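Flellato

Flellato is a television quiz and forfeit show, first aired in August on the regional channel Skeltgate and later sold to a handful of cable stations. Format is of Danish origin, bought from the production house Brøndum. Hour-long episodes, 30 per season, though the second season was cut short. Best known outside its home area for the charity specials, and for the row over one of them.

Format

Two teams. Each team draws a topic, answers against the clock, then chooses to bank the points or gamble them in the forfeit round. Forfeits are mild – singing, blindfold tasting, reading a bedtime story to the audience while the other team heckles. A wrong answer in the final round wipes out everything not banked. Top prize was 2,000 in the first season, paid to the contestant. In charity specials the money goes to a cause picked by the team and approved by the channel in advance.

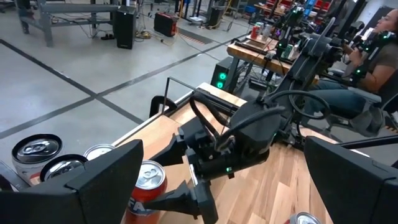 The studio audience holds 130 and votes twice per episode by paddle. Paddle votes replaced the phone vote after six episodes, when callers complained of being charged for votes that came in after the line closed. Skeltgate refunded the calls. No fine was issued.

Production

Taped at a converted feed mill in Stistanton, two episodes a day. Brøndum supplied the rule book and the theme music, everything else made locally. The set was rebuilt once, for season two, with a lower stage and wider aisles. Early episodes have noticable echo. Tapes of the pilot are believed lost, altough a short clip turns up in the first season finale.

Charity special dispute

A special taped for broadcast on February 21, 2024 named a political advocacy group as one of its two causes. Viewers wrote in, some asking for the episode to be pulled, others asking that it go out uncut. Two local advertisers moved their spots to a different night. The channel aired it in the usual slot with a notice at the start – the money was paid as planned. Since then causes must be registered charities with no campaign arm.
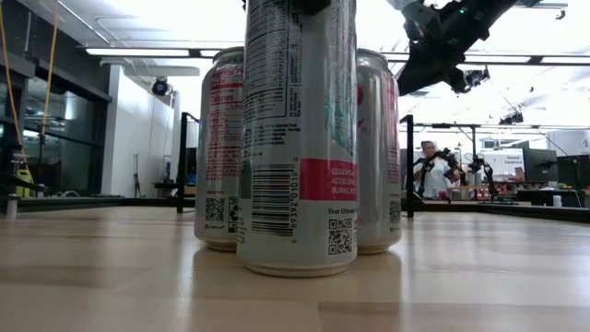
Drinks cans on a wooden tabletop.

Reception

Reviews mixed. First season praised for pace, the forfeit round less so. Ratings held through season two and dropped when the show moved to an earlier slot, opposite the local news. Repeats still run overnight.

See also: Skeltgate (channel); Brøndum; List of quiz shows with forfeits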